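Visit to the Plemberg Bakery Training Centre
Report on the September open day

Print this page | E-mail this page

Members of the Pundberg Food and Hospitality Network attended the open day at the Plemberg Bakery Training Centre in September. The visit formed part of the network's yearly program of site visits, which gives member organisations the chance to see how other centres teach, store and present baked goods. The network thanks the centre for its hospitality and for the time its staff set aside for our questions.

The centre occupies the ground floor of the former Nimulari flour store and has a working floor area of 3000 square feet. It was refitted to serve both full-time apprentices and people already employed in the trade who wish to renew their skills. At present 79 learners are enrolled across all programs. Most are apprentices in bread and pastry, and a smaller group is studying counter service and display.

Visitors were received in the front hall at 9 a.m. and divided into 4 groups. Each group followed the same route through the building in a different order, so that no teaching area became crowded. Coloured floor tape showed the way between rooms. Hair coverings and overshoes were provided at the door to the bakehouse and were worn until the groups left that part of the building.

The bakehouse

The first stop for our group was the bakehouse, where a class was shaping dough for the afternoon bake. The instructor explained that learners spend their opening weeks on plain doughs before moving to laminated work. Flour is weighed at a separate bench near the store, and each learner signs for the batch on a sheet kept beside the scale. The sheets are held for one term and are used when a batch turns out differently from what was expected.

Several members asked about the proving cabinets, which had been moved from the back wall to a position closer to the ovens. The centre reported that this change had shortened the walk with loaded trays and had reduced the number of times the corridor door was opened during the morning. Members who are planning changes to their own kitchens may wish to ask the centre for a copy of its floor plan.

Presentation and table display

The display room drew the longest discussion of the day. It is used to teach the arrangement of bread and pastry for counters, buffets and breakfast tables. Instruction begins with very small settings of one or two items, and learners are asked to settle the placing of each piece before anything further is added. The centre favours plain table coverings at this stage so that the colour of the crust can be judged without distraction.

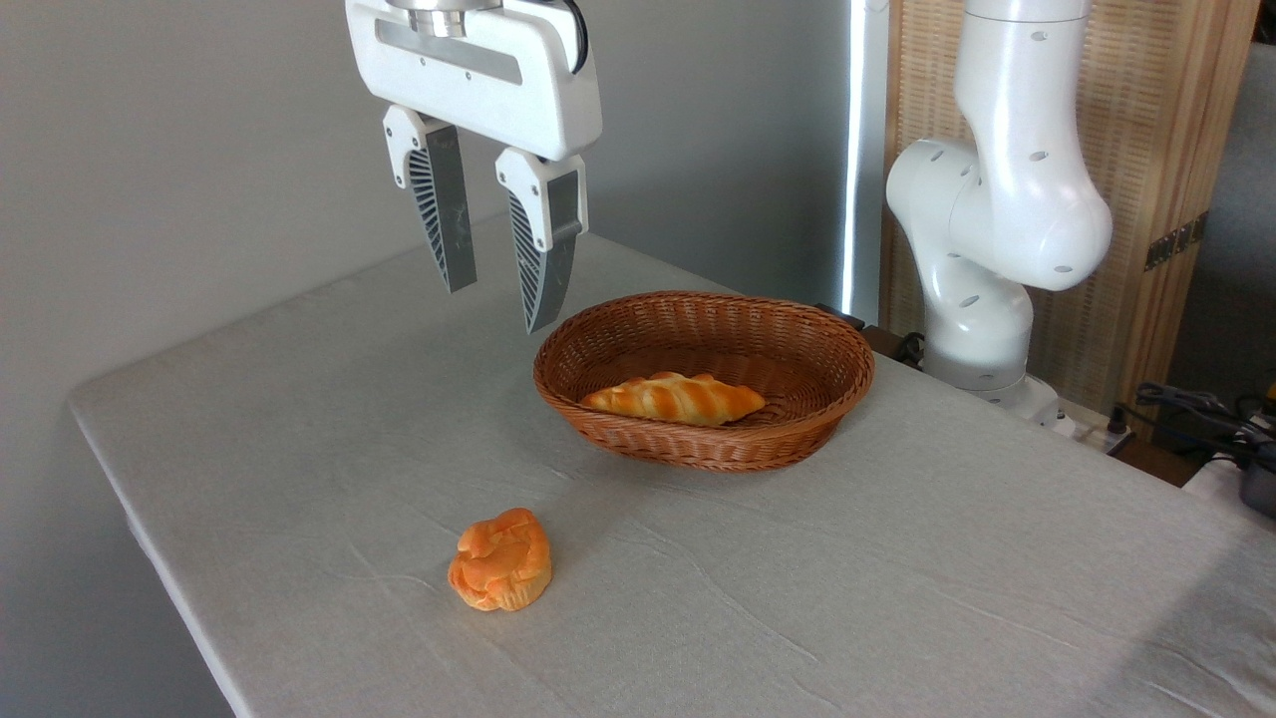

Display room: croissant-shaped roll in an oval wicker basket, with a round orange pastry on the cloth in front.

The choice of basket was a subject of particular interest. The centre keeps woven baskets in several shapes, and the oval form is preferred for longer rolls, which can lie lengthwise with their ends clear of the rim. Staff noted that reddish-brown wicker sits well beside a golden crust, while very pale baskets can make the same roll look overdone. Round pastries are often set directly on the cloth during lessons, so that learners can compare the two ways of showing an item.

Questions were raised about cleaning. Baskets used in teaching are brushed out at the end of each session, wiped and left to air on open racks overnight. When food is to be served to the public, a liner is placed in the basket and changed between servings. The centre recommends that any basket with a broken strand be taken out of service at once, and it keeps a repair box for those that can be mended.

Stores and supply

The tour ended in the dry store, where the centre described its supply arrangement with the Witkowska mill. Deliveries are received every 3 weeks. Older stock is moved to the front of the shelf before new bags are brought in, and the receiving date is written on the side of each bag that faces the aisle. Members commented favourably on the width of the aisles and on the lighting, both of which were improved during the refit.

Matters for members

Following the visit, the network has asked the centre whether its table display session could be offered to the staff of member organisations as a half-day course. The centre has agreed in principle, subject to room bookings. Members wishing to register interest should contact the network office and state how many places they would require.

A return visit by apprentices from Plemberg to member bakeries in Pundberg is also under discussion. Members able to receive a small group during the morning bake are invited to write to the office by the end of the month.

Print this page | E-mail this page
Last updated: September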